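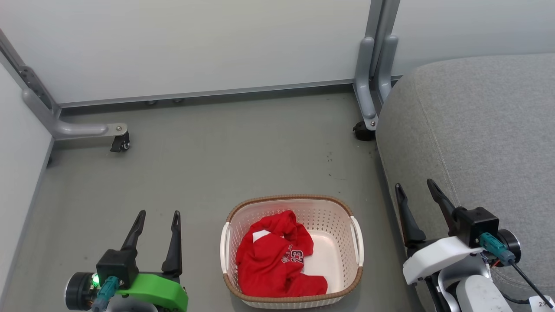
Sestonberg Home Robotics Team / Incident Review Talks

Stale grip: what went wrong with the laundry task
Speaker notes, Erick Mohamedi
Questions at the end, Inês Ramalho joins for the part on the controller

Opening

Say who I am and what I work on. Two-arm laundry handling, pick up the basket, carry it, set it down, take clothes out. Leave the first slide up while people sit down.

The talk covers one fault. It took us most of June to find and an afternoon to fix. No one was hurt. One basket handle was broken and one finger had to be replaced. I want to spend most of the time on how we missed it.

Slide 2. The task

The robot stands over the basket. Each gripper takes one of the loop handles on the short sides. Both arms lift together, the base moves, both arms lower together. Then the left arm lets go and starts on the clothes.

Point back to the first slide if people ask which basket. White plastic, perforated sides, a handle at each end. The load is usually one or two items. We use ordinary clothes, and a jersey is a good test item because it bunches up and the printed part is stiffer than the rest.

The part that matters for this talk is "together." A basket held at both ends couples the arms. Whatever one arm does wrong, the other one feels.

Slide 3. The event

Read the timeline slowly, people will want to write it down.

Start of run: normal. Both grippers close on the handles. Both report contact.
Lift: normal for the first part.
Then the right arm stops. The left arm keeps going up.
The basket tips toward the right. The right gripper still has hold of its handle and twists with it.
The handle cracks at the base. The operator hits the stop.

Play the audio here. You can hear the crack and then the stop button. The gap between them is short. The operator did what we train people to do.

Slide 4. What we thought it was

First theory was the gripper motor on the right side. We swapped it. Second theory was the cable at the wrist, because the connector there gets pulled when the arm reaches low. We swapped that too and added slack. Ran the task again, no fault, closed the ticket.

Say this plainly: closing the ticket was my decision and it was wrong. I had a clean set of runs and I took it as proof. The fault was rare enough that a clean set meant very little.

It came back on run 53 after the repair. Same shape, right arm stops, left arm keeps lifting. This time the operator was quicker and the basket survived.

Slide 5. The actual cause

Bring Inês up for this one.

The arms talk to the main controller through Swai, our message layer. Each arm sends its state on every cycle. If a message is late, the controller uses the last good one. That is a sensible rule for one late message. We had no limit on how old the last good one could be.

When the right arm faulted, it stopped sending. The controller went on reading the last state it had, which said "lifting, holding, all fine." The lift is commanded in steps, and each step checks that both arms are healthy. The check passed every time, on old data.

So there were two faults. The arm dropping out was a small one, a brownout on the right arm supply when both arms load up at once. The controller not noticing was the serious one.

Pause for questions here if there are any on the message layer. Inês has the trace on her laptop.

Slide 6. Why the logs did not show it

The log recorded what the controller believed. It wrote the old state on each cycle with a new time stamp. Anyone reading it saw two healthy arms right up to the stop.

We found it when Inês compared joint angles line by line. On a real arm the last digits always move a little, even when it is standing still. The right arm's digits did not change at all for nearly 80 cycles.

If people take one thing back to their own teams, it should be to log the time a message was sent as well as the time it was read.

Slide 7. What we changed

Every state message now carries its own send time and a counter.
After 2 missed messages the controller holds both arms in place.
Hold means hold. It does not open the grippers. Opening on a fault drops whatever is in the air.
The supply on both arms was replaced with a larger unit from Peltby.
The lift now compares the two wrist heights on every step and stops if they drift apart.

The last one would have caught the fault without knowing anything about messages. It was on the list in the original safety review and marked "later." Show the line from the review.

Slide 8. Testing the fix

We pull the plug on purpose now. One arm is cut at a random point in the lift and the other has to hold. We do it with the basket empty, then with clothes in it, then with one handle gripped badly. The first day we found that the hold was too stiff and the basket bounced. Softened it, ran again.

The same test is part of the checklist before any software release. The Kovomeo arms on the other bench go through it as well, and one of them failed it the first time. That is being worked on and I do not have results to show yet.

Slide 9. Still open

We have no good answer for a fault while the base is moving. Holding the arms is fine, but the base needs to slow down without swinging the load. For now the carry speed is limited.

Operators asked for a sound when one arm drops out. There is a draft, it is too quiet with the fans on.

Slides and the trace file are on the team drive. Take questions, hand the ones on timing to Inês.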